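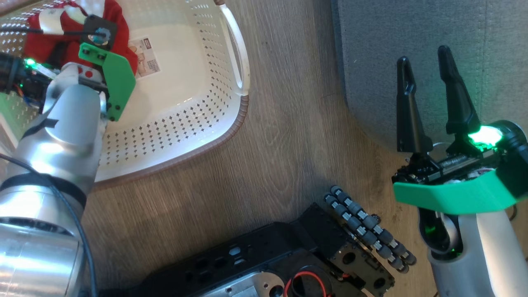

Teaching the laundry task at the Omevbridge flat

6/9/21
Print | E-mail this item | 40 shares

The home tasks group at Vesik has started to record a new task for the two-armed robot, and the members who asked at the last meeting how this work is done will find a short report in this issue. The task is small: a red garment and a plastic laundry basket on the living room floor. The operator guides both arms by remote control, and the robot stores every movement together with the pictures from its cameras. Later, the learning program Jumgate will be trained with these recordings.

We work in a furnished flat in Omevbridge and not in the laboratory. It has a sofa, curtains and a big window, so the light is changing during the whole day. This makes the recordings less uniform, but a robot for the home must learn in such conditions.

Until now we have 683 recordings. Our goal for September is 1619, which was calculated from the towel task of last year. Each operator makes a block of 40 and then must rest, as tired hands give poor demonstrations.
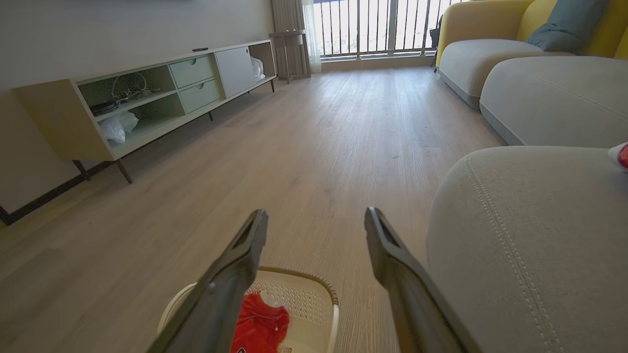 What the operator sees

The wrist camera gives a view which is quite strange in the beginning. The fingers of the gripper are always in it, and behind them the basket and the whole room. New operators look too much at the room. We advise them to look at the fingertips and at the rim of the basket, and to check the colour picture from the head camera only when the cloth is hiding something.

Soft cloth is more difficult than a box or a cup. It has no fixed shape, and a grip which was good in one recording can be wrong in the next one. We ask the operators to move slowly and not to correct a mistake with a quick pull – the robot would learn the pull also. A recording with a mistake is kept if the recovery is calm. In the other case it is deleted.
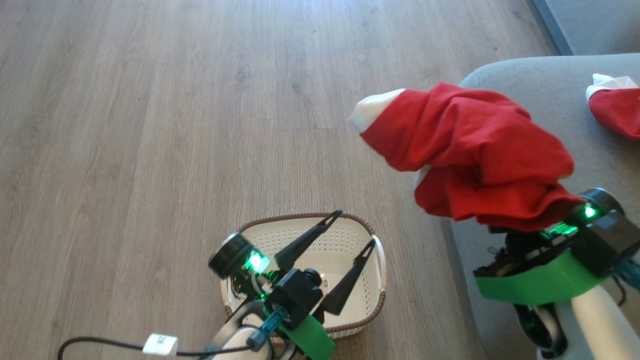 Two arms, one operator

Most beginners use one arm and forget the other. In this task the second arm should stay near the basket with its fingers open while the first one is carrying the garment. It takes almost 200 attempts until a person does this without thinking. The Benítez hand controllers, which we received in autumn, have made it easier, although the left one is still a little stiff and we have written to the supplier.

Members who wish to try the controllers can write to the office. Please bring flat shoes, because the floor of the flat must not be scratched.

Print | E-mail this item
3 comments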